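3.2 Household storage of drinking water

Respondents in both study sites kept drinking water in more than one kind of vessel. In Burari, where the piped supply runs for a short period in the early morning, most households filled a large covered container first and then used it to top up smaller ones during the day. In Skurkasska the supply is continuous, but taste complaints were common, and many households bought water for drinking while using the tap for cooking and washing.

The survey covered 649 households. Each was visited once by an interviewer who used the Jemal questionnaire, a short form developed during the pilot phase and revised after comments from the field staff. The form asks where the household gets its drinking water, what it is kept in, how the container is cleaned, and who in the household is responsible for filling it. Interviewers also asked to see the containers in use, and recorded the type, the kind of closure and whether the container had first been sold with a drink in it.

Plastic drink bottles were the most common small container in both sites. They are cheap, they close tightly, and they fit in a refrigerator door. Households did not usually separate bottles that had held water from bottles that had held soft drinks, and the two were often kept side by side (Figure 2). Several respondents said that they preferred soft drink bottles for reuse, as the walls are thicker and the bottle keeps its shape when it is squeezed. Others avoided them and said the smell of the drink stayed in the cap. 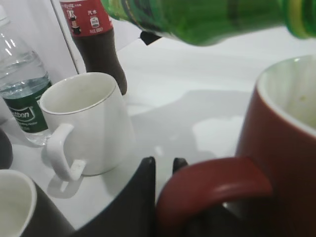
Figure 2. Plastic drink bottles of the kinds grouped together in the survey. The clear bottle at left is partly filled with water.

3.3 Cleaning and replacement

Cleaning practice varied more within the sites than between them. The most frequent answer was rinsing with tap water before refilling. Use of soap was reported mainly for wide-mouth containers, which can be reached by hand. Respondents who cleaned narrow bottles described shaking them with uncooked rice or coarse salt, and a smaller group used hot water, although some had stopped after bottles lost their shape.

Few households had a fixed rule for when to throw a bottle away. Bottles were replaced when they leaked, when the cap was lost, or when the plastic turned cloudy. In Skurkasska, replacement was also tied to the deposit system, and bottles that could be returned for money left the house sooner than those that could not.

A subsample of 200 households agreed to a second visit, at which a water sample was taken from the container then in use. Samples were kept in a cool box and delivered to the Suvness laboratory within five hours. The laboratory was not told which site a sample came from or what type of container it had been drawn from. Results are given in Section 4, where they are compared with the cleaning practice reported at the first visit.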